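Keeping the papers from your local council in order at home

By Thilini Debnath

When we moved to Plindow I did not know that a household receives so much paper from the council. In the first year I put everything in one drawer in the kitchen, on top of the batteries and the tea towels. Then came a letter about the rates, which said I had not answered an earlier letter, and I had to look through the whole drawer while the rice was boiling over. After this I made a system. It is simple and it costs very little, and my neighbours in Tosari Street have asked me to write it down.

What to keep

Rates notices, and the receipt for each payment. Any letter with a reference number. Replies from your councillor, including the short ones. Permits for a fence, a shed, a dog or a tree. Notices about building work next door, because these have a closing date for comments and the date is often on the second page.

The bin calendar does not go in the folder. Put it on the fridge, or inside the pantry door if your fridge does not take magnets (ours does not). The newsletter can be read and recycled, but cut out the list of meeting dates first.

What you need

One lever arch folder, a hole punch, a pencil and 10 plastic sleeves. I bought a packet of 200 sleeves because it was on special, and I am still using it, so a small packet is enough for most families. Dividers you can make from a cereal box. Cut them a little wider than the paper, otherwise the tabs disappear behind the sleeves.

I use these headings: Rates, Permits, Complaints and replies, Roads and footpath, Meetings. If you have a pool, give it its own heading, as the pool inspection papers become thick quite fast.

Opening the mail

Open council letters on the same day, at a table and with the pencil in your hand. Write the day you received the letter in the top right corner. This is useful when the letter gives you a number of days to answer. Then underline the reference number and the name of the officer who signed. If there is a date by which you must do something, write it on the family calendar before you put the letter away. I have put letters away first and I was sorry.

Clear the table before you begin. Wipe it and let it dry completely, as the ink on some notices runs very easily and a notice with a blue stain in the barcode will not scan at the post office.

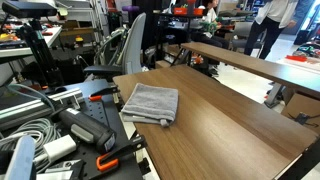 How long should I keep old rates notices?

I keep mine for as long as we own the house. They take up very little room, and when my cousin sold her unit in Fukcombe the conveyancer asked her for papers she had already thrown out. If you are renting, ask your agent which bills are in your name and keep only those.

When you telephone the council

Keep a page at the front of the folder for telephone calls. Write the time, the name of the person and what they promised. My own page has lines such as "9.40, Customer Service, pothole, will call back". When nobody called back, I could tell them exactly what was said, and the second conversation was much shorter. Ask always for the request number before you hang up. Some officers do not offer it.

If you write by email, print the email or save it in a folder on the computer with the same headings as the paper one. I print, as I do not trust our computer.

Before a public meeting

Council meetings in our ward are held in the Siddiqui Hall, which is cold from May to September, so bring a jumper. If you wish to speak you have to register before midday. Speakers have 2 minutes. This is less than it sounds! Write what you want to say on one side of one page, in large letters, and read it aloud in the kitchen with the oven timer on. I practised mine for the footpath item and had to cut half of it.

Bring copies of the letter you are speaking about, with the reference number at the top. The agenda is put on the council website a few days earlier. Ours was 51 pages last time, and I do not recommend to print it. Find your item, print these pages only, and put a sticky note on the recommendation, as this is the part the councillors vote on.

Also bring a pen that works. The attendance sheet at the door usually has one on a string -- it is usually dry.

Cleaning out the folder

I do this in November, before the relatives come and the spare room is needed. Take out bin calendars that somebody has put in by mistake, closed notices about the neighbours' building work, and meeting papers for matters which are finished. Permits stay. Letters where you had a disagreement with the council stay also, even when you have won.

Anything with your name, address and assessment number should be torn up small or put through a shredder. Shredded paper can go in the compost if it has no plastic window. Wet it a little first, otherwise it blows all over the yard, and mix it with kitchen scraps -- a thick layer of only paper becomes a hard mat and the worms go around it.

If the rings of the folder no longer close well, buy a new one. Bent rings tear the holes, and the pages that fall out are always from the Permits section. For torn holes the small round stickers from the newsagent are good. Put one on each side of the page.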